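Notes for the repair evening talk, Greveo, August 2025

Slide 1. Hello and why I'm here
Say hello, thank Yufang Liao for the biscuits and the loan of the clicker. Mention I've got 21 slides and I talk fast, so wave if I lose you!

I want to talk about looking after old kitchen tables. I'm no furniture maker. I bought a tired one from a closing-down café, made nearly every mistake going, and Sunita Lodhi put me right on most of them (Satish, her brother, put me right on the rest, at length).

Slide 2. What's the finish?
Ask for a show of hands: who knows what's on their table at home? Usually very few. Do the water drop test. If the drop sits there in a fat bead, there's probably a varnish or a good coat of oil. If it sinks in and leaves a dark spot, the wood is thirsty and wants feeding.

PAUSE for the story about the hot casserole. Keep it short this time.

Slide 3. Hands and fingertips
Feel before you sand. Shut your eyes, run your fingers along the grain and then across it. You'll find ridges you'd never spot by looking. I do this before every coat now and I still get caught out. 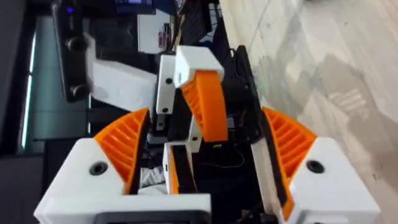

Two orange ribbed fingers, close up

Move on to grit. Start at 120 if it's rough, then 180, then 240, and go with the grain every single time. Satish says stop at 180 for anything that'll be oiled, and we've agreed to differ. Wipe off the dust between grits, or you're just dragging the coarse bits about.

Slide 4. Oil, and how little you need
Thin coats! Pour out half what you think, rub it in, leave it 21 minutes (Sunita's number, I've never dared ask), then wipe off all the extra. If it's sticky the next morning you left too much on. I did 2 coats on mine and 5 on the end where the sun comes in, which was overkill.

Big safety bit, say it slowly: oily rags can heat up and catch fire on their own. Lay them flat outside to dry. Don't scrunch them in the bin.

Slide 5. Rings and marks
White rings are often trapped damp in the finish, and a gentle warm iron over a cotton cloth can shift them. Black ones go deeper and may need sanding. Try a hidden corner first. Somebody will ask about mayonnaise. Yes, it can work, and yes, it smells.
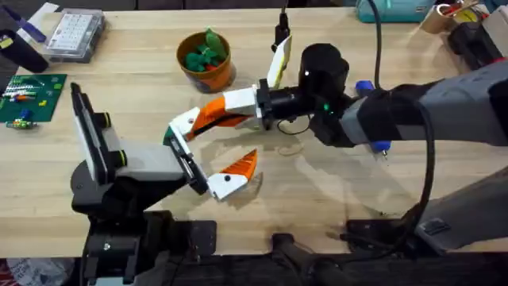
Slide 6. Questions and what's next
Elie Shboul is bringing the roving mic, so wait for him or the back row won't hear. Likely questions: beeswax (nice, needs topping up), knife cuts (live with them), wobbly legs (see October's session on joints). Sign-up sheet is by the door, next to the coats.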